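Subject: Re: [rikosness-makers] Godden open day, worth the drive?
Date: 6 June 2020

> Has anyone been to the open day at Godden yet? I'm thinking of
> going to the next one. I mostly want to know if they let you
> handle anything or if it's all behind glass. Also, is it cloth
> only, or do they do hard parts too? Last time I asked them by
> email I got a brochure back.

I went to the last one. Parking is behind the Tang building, not in front. The sign at the gate is wrong.

You can handle things. They had 3 stations and the one I spent the most time at was cloth. You hold the gripper yourself, with the camera on it, and pick up blankets and covers by hand. The arm station is separate and has a rail around it, so there you only watch.

The hand-held one has two fingers on linkages with a pad at each tip. You squeeze and the pads close. It weighs more than I expected and my wrist was tired after 20 minutes. The hard part is getting hold of one layer without taking the one under it. Printed fabric was the worst for me. I kept reading a line in the pattern as a fold and going in at the wrong place. The man running the table told me to look at the edges first and forget the print, and I did a little better after that.

Hard parts: yes, but only a small bin of pipe fittings on the Brornari bench. It was down for part of the afternoon while they swapped a cable. If that is what you want to see, I would write and ask before you go.

Groups are limited to 5 per table, so get there early. The talk at the end is about 40 minutes and most of it is on their website already. The next open day is in December.

I took the cloth table twice and would do it again. Start with the fingers wide apart and come down slowly.

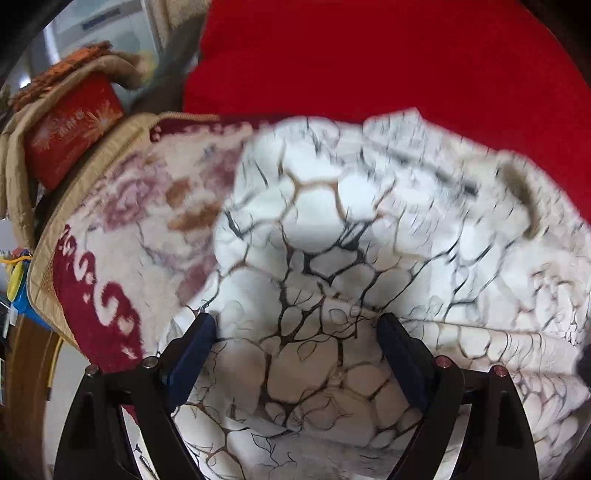
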